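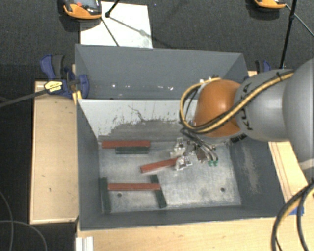

Red and green bars in the big grey metal bin.

I'm a great believer in one big open bin for offcuts and odd lengths. Mine lives under the bench and I tip it out every January, whether it needs it or not (it always does!). Keep it to a single layer if you can – once bars start piling up you end up rummaging, and that's how I skinned my knuckles twice last winter. Colour helps no end too. I paint my long bits red and the short ones green, 15 minutes with a cheap brush. Don't fret about scratches on the bottom, either. Gert Lekota lines his with old carpet, but it only collects swarf.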